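May 4, 2023

Equipment plan, second pass. Wing-sze wants a number by the end of the month and I still don't trust mine. Starting from what the bench does now with the hand-held grippers, then working outward to what we would be paying to replace. 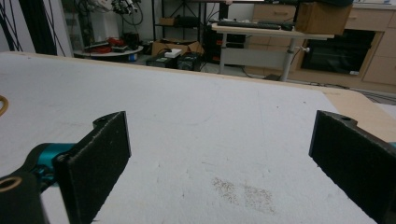
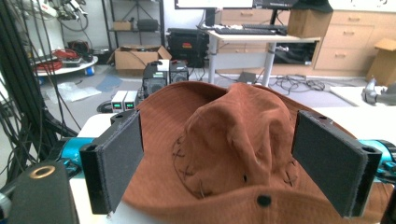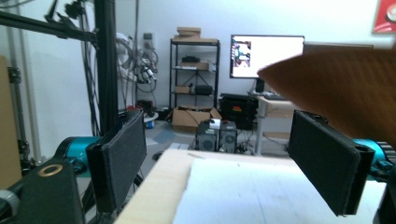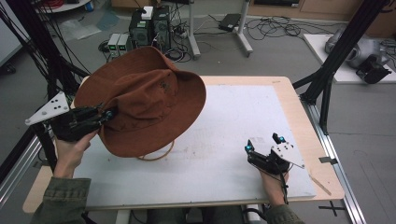
The Birel quote first. 2,000 per pair of grippers, and they call it "complete." I read the attachment twice. Complete leaves out the finger pads, the spare cables and shipping. Pads are a wear part. I asked how long a set lasts and got "depends on use," so I'm putting in four sets a year until somebody shows me a log.

Akitz is 1,244 for what looks like the same thing on paper. Dexter likes it. I'd like it more if the spec sheet gave jaw opening under load, or said anything at all about play in the rails after a few months. Their January sheet and the current one have different weights for the same part number. Asked about that, no answer yet.

Soft goods are the part I don't believe from any vendor. Every demo clip I've been sent shows a block or a mug. A hat brim folds, the crown caves in, and a pad that is fine on a mug may be useless on thin cloth. Before I sign for anything I want the loaner on the bucket hat, 60 tries, same table, Dexter and me both, and we write down the drops. Rainer said they'd send a loaner. Gundik said they "don't normally do that." Gundik moves to the bottom of the list.

Arm. Wing-sze's draft has a second arm in the first half of the year. I'd push it back. We haven't shown that one arm is the thing holding us up, and I suspect our own sorting and labeling is slower than either of us admits. If we buy the arm now we also need another controller, another computer, and floor to put them on. None of that is in her draft. Power isn't either. Need to find out what is on which breaker before anyone orders.

Small stuff that keeps getting left off:

- cable ties, sleeving, proper strain relief (738 for everything on Dexter's list, which seems high, go through it line by line)
- a new work surface, or at least a price for one
- shelf space for boxes we have to keep for warranty returns
- calibration time. Costs no money on the sheet, costs us days

Dexter's argument for buying two cheap pairs over one good pair: when one breaks we keep going. Fair enough, but two pairs that drift differently give us data we can't pool, and then we've paid twice for half a set. He says we can correct for it. I've asked him to show me on the old recordings before I put it in the plan.

Service contract: Birel wants it signed with the order. No. We do our own repairs on everything else in the room and their response time is given in "business days" with no number in front of it.

To do:

- chase Akitz on the two weights
- get Rainer's loaner date in writing
- breaker list
- ask Wing-sze if money left over carries into next year, which changes the whole order of this

Leaving the arm line blank in the sheet until the loaner has been and gone.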